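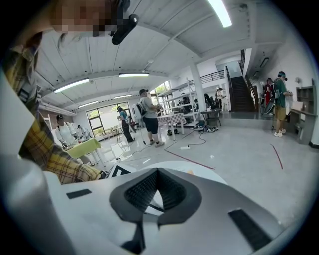
Antal hand gripper, white shell, dark grey V insert. Shared workshop, Miltudside.

Antal Hand Gripper - kit or assembled

Hand-held gripper for recording grasps, made for people building at home or in a shared shop. Same shell as last year, new insert.

What you get
White shell, printed, sanded on the outside only
V insert in rubber, fine black mesh on the inner faces
Black pads for both sides of the insert
Screws (one size thruout, M3)
Bag of 15 spare mesh patches

Fit notes
Insert goes in point down, opening away from you. Press till it clicks. If it dosn't click, file the slot a little and try again. Don't glue it, you'll want it out later.
Mesh wears first. Swap it when it goes shiny. Ours went 2,000 grasps on the Clunel test rig, yours may differ.
Pads are peel and stick. Wipe the shell first, alcohol is fine.

Not included: camera, mount, cable. Fleltix mount fits with the short screws. Older Fleltix plate does not, wrong hole spacing.

Assembled units: 27 in this batch, built by Wolfram Pfeiffer. Kits ship first. Next batch August, parts are slow.

Left-hand shell: not yet. Please stop emailing, will post when ready.

Update 24th April: insert slot now a hair wider. If you have the tight one write to Wolfram with your order number and he'll send a new shell, you pay postage.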